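Pinby Community Help
Research funding and fellowships

Can a fellowship be deferred once the award letter has been signed?

Posted by Thảo Chu

I have accepted a visiting research fellowship at the Kirno Institute, due to begin in October. My department has since asked me to remain for one further term to cover a colleague's teaching. The award letter gives a fixed start date and makes no mention of deferral. I should be grateful to know whether a signed award may be moved, and whether my home university or the host should make the request. The travel allowance of 1000 pounds has already been paid to me.

3 replies

Mareike Diekmann

A signed award may normally be deferred once, provided that the host agrees in writing before the original start date. The request should come from the fellow, with a supporting letter from the head of department. I would advise the following order.

Write first to your named host and ask whether desk space and supervision would be available on the new dates. Do not contact the awards office until you have a reply.
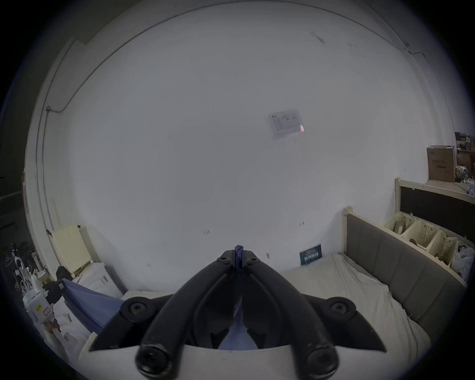 Send the awards office a single message with both letters attached. State the new start date and confirm that the length of the fellowship is unchanged. Most offices allow 40 working days for a decision.

Keep the travel allowance in a separate account until the decision is known. If the deferral crosses into a new financial year, the office may ask for the money back and pay it again later. This is an accounting matter and does not affect the standing of the award.

Lụa Hầu

Mine was refused. The scheme had roughly 120 applicants and kept a reserve list, so the place was offered to the next person. Check whether yours has one.

Thu Lã

I agree with the first reply, with one correction. At some institutions the head of department may not sign, and the letter must come from the research office - at mine this added several weeks. Please also check your visa papers before proposing new dates, as a changed start date can require a fresh sponsorship certificate.

Last updated 6 January 2026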